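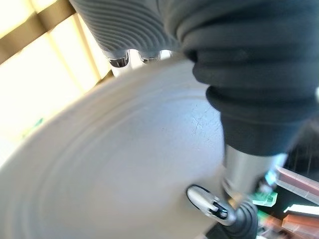

Merike Jaunzems starts talking about plates before I have my coat off. She leads the manipulation software group at Erkon, and for most of the past year her team has been writing the code that decides how a robot should take hold of a dish, carry it and put it down. "I used to work on path planning for warehouses," she says. "Boxes are lovely. A box has corners! A plate is all edge, and the edge is the same everywhere you look."

That sameness is what got her hooked. The first version of their planner, called Ķēniņš, treated a plate as a flat disc and picked one best place to grab it. It then spent most of its time finding out that the arm couldn't get there. The current version keeps 200 possible grips around the rim and throws them out in order of cost, cheapest test first. Can the wrist turn that far? Will the forearm hit the rack? Only the survivors get a full motion plan.

"We were planning first and checking later," she says. "Swapping that around took an afternoon, and the planning time dropped from 260 milliseconds to 50. I ran down the hall to tell people."

Perception is the harder half, and she lights up when I ask about it. Shiny metal is rough on depth cameras. A steel bar can show up as a hole or as a streak of points floating in the air, and a planner that trusts those points will swerve around something that isn't there.

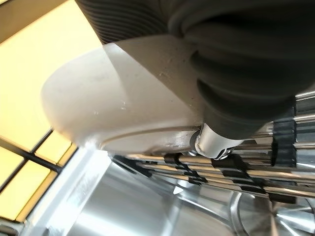

Steel bars, a basin and a bright window, all close to the gripper.

Her group's answer is a confidence map. Every point in the 3D picture carries a score for how far the software believes it, and the score goes down near bright glare. When the planner wants to move through a low-score area, it asks for another view from the wrist before it commits - or it slows down and lets the force readings settle the matter. "I love that part," she says. "The arm is allowed to say it doesn't know."

The tooling came last, and she wishes it had come first. Every run is recorded by a small program named Tralent, which lines up the camera frames, the joint positions and the planner's choices on one timeline. You can drag a slider back to the moment a grip was chosen and see every option that lost. They have roughly 3,000 runs in there now. New people on the team spend their first week just scrubbing through bad ones.

What does she want next? Two arms that share a plan. At the moment each arm gets its own, and a third piece of code referees, mostly by making one of them wait.

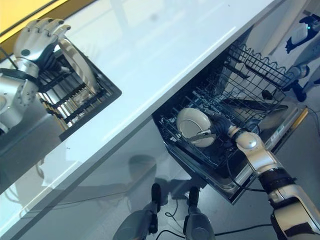 Deividas Adomaitis, listening from the next desk, put in that the referee should stay even after the shared planner works, and that he would fight for it. A joint plan goes stale the moment one plate slips, he said, and something simple has to be watching.

Merike grins at this. They have had the argument before. "He's right about the slipping," she says. "I just want the simple thing to have less to do." She is already pulling up a run to show me, one where the left arm waited so long that the planner timed out, and she wants me to see which grip it had picked.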